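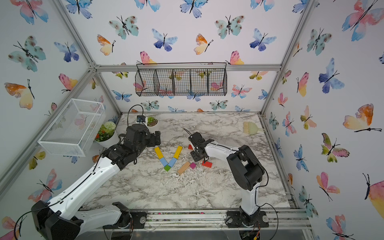

*Reading time: 3 minutes*

The Cudesside Toy Library maintains a lending collection of 3,106 items for families, child care providers and schools in the Jiltport area. Painted and natural wooden blocks form the largest single part of that collection. This gallery presents blocks from the Wilwood series, a group of mixed sets acquired over several years and cataloged together in January 2020.

The first picture shows a letter V laid out on a marble-patterned tabletop. Two yellow blocks form the upper strokes, light blue blocks continue them downward, and a small green block marks the point. Letter V is card 22 in the Wilwood pattern folder, which supplies one card for each capital letter. Straight-sided letters are introduced first. Curved letters are included in the folder but require the supplementary box of arches, which is lent separately.

## About the Series

The Wilwood series contains 600 pieces, divided among 12 lending boxes. Pieces are sorted by length and shape before they are sorted by color, and borrowers are asked to return them in the same order. The principal shapes are the long rectangular block, the short rectangular block, the cube and the triangle. Colors include yellow, red, light blue, green and magenta. Each box also holds a number of unpainted blocks, which may be used with any card.

The series was assembled with the support of the Dwivedi Fund for Early Learning. The fund's grant covered the purchase of replacement pieces, the printing of the pattern folder and the storage boxes in which the sets now travel. A portion of the grant is reserved each year for repainting, although the library prefers to leave a sound block as it is. Light marks and small areas of wear are accepted in all lending boxes and are not charged to the borrower.

Card layouts are suitable for children aged three and over. Younger children may begin with the long blocks alone, placing them end to end or side by side. Small cubes and triangles are packed in a separate cloth bag within each box and should be kept apart when the set is used in a room with infants.

## Color and Finish

The painted blocks in the series do not share one finish. Some were supplied with a gloss coat and others with a matte coat, and the two may be found in the same box. The difference is most easily seen when blocks are placed close together on a pale surface. The long yellow block in the next picture has a glossy face with a few small dark specks. The shorter bright red block has a matte surface through which a little of the wood grain shows, while the second red block is a slightly deeper shade and more scuffed. The long natural block beside it is pale beige, with fine grain lines.

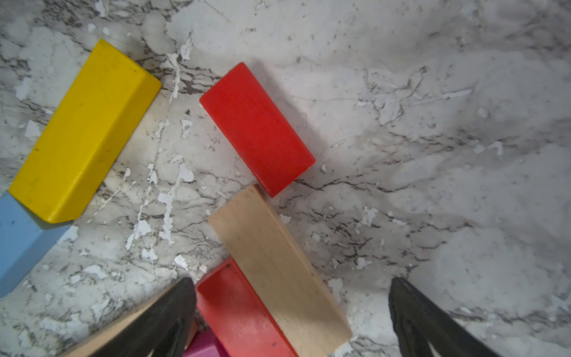
## Borrowing and Care

Wilwood boxes are lent for a period of three weeks and may be renewed once if no other family or school has requested them. Reservations are accepted at the Cudesside desk or by telephone. Schools in Jiltport may reserve up to four boxes at one time. In the most recent lending year the series was borrowed on 91 occasions, and early reservation is advised for the spring term.

The following guidance applies to all wooden items:

- Wipe blocks with a barely damp cloth and dry them at once. Do not soak them or place them in a dishwasher.
- Keep boxes away from heaters and direct sunlight.
- Use the blocks on a flat, firm surface.
- Report splinters, cracks or loose paint when the box is returned. Do not attempt repairs at home.
- Check the contents against the list inside the lid. Missing pieces may be returned at any time to the desk.

## Using These Pictures

Pictures in this gallery may be reproduced without charge in school newsletters and parent handouts, provided that the Cudesside Toy Library is credited. Requests for printed copies of the pattern folder should be made in writing. The first printing of 2,000 folders remains available to member schools, with one copy supplied for each classroom.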